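Print this page | E-mail this page

README - Tesamau Folding Notes

Version of 7 October 2007

Summary

Tesamau is a small collection of notes on how people fold and sort their clothes at home. The work is done on the bed, because in most of the homes we wrote about, the bed is the largest flat place. The notes were first written for the household course in Wurberg and were later put together with the older Justard lists, which describe only trousers and shirts.

The collection has 2217 entries. One entry is one garment, from the moment it is taken from the pile until it is put down folded. If a person unfolds the garment and starts again, this stays in the same entry, and the second try is written in the column "again".

What an entry contains

garment - the common word for the piece, for example jeans, T-shirt, towel
cloth - denim, cotton knit, wool, other
surface - bed with sheet, bare mattress, table, floor
start - flat, bunched, inside out, hanging
folds - how many folds were made
again - how many times the person started over
remark - free text, often empty

The words for "start" gave us the most trouble. Bunched means that the garment lies in a heap and you can not see its whole shape. Folded in half but crooked is also counted as bunched. In the Justard lists the same thing was called "loose", and we changed all of these by hand in January.

Jeans

Jeans are the longest part of the collection. Denim is stiff, it holds a bad crease, and the back pockets make a thick place which pushes the fold open. A ripped or frayed part should be written in the remark, as people tend to fold around it. A bare mattress with a quilted pattern is written as "bare mattress", also when it is printed with flowers and looks like a bedspread.

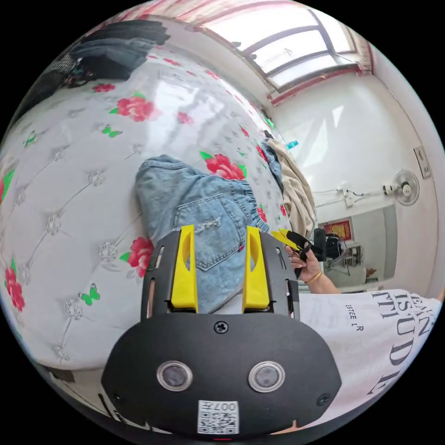

Should the pockets face in or out when jeans are folded in half?
Out is the usual way in these notes. Lay one leg on the other with the back pockets outside, pull the crotch seam straight, and then fold from the hem to the waist. With the pockets inside, the top part becomes thick and the pile leans.

Dark clothes

Black and gray pieces are often kept in their own pile. We do not give a separate entry to the pile itself, only to each garment in it. When the writer was not sure if a piece was black or dark blue, the remark says "dark" and nothing more.

Known problems

- 20 entries have no surface. They come from the first notebook, and we could not find it out later.
- Socks were counted as pairs by one group in Wurberg and as single pieces by the Ngubane group. Please do not compare them.
- In 6 entries the number of folds is zero. The garment was hung up on a hanger instead.
- The word "throw" appears in 2 remarks. It means a blanket there.

Use

The notes may be copied for teaching and for home use. If you change the words in a column, please give your copy another name, so it is not mixed with ours.

Print this page | E-mail this page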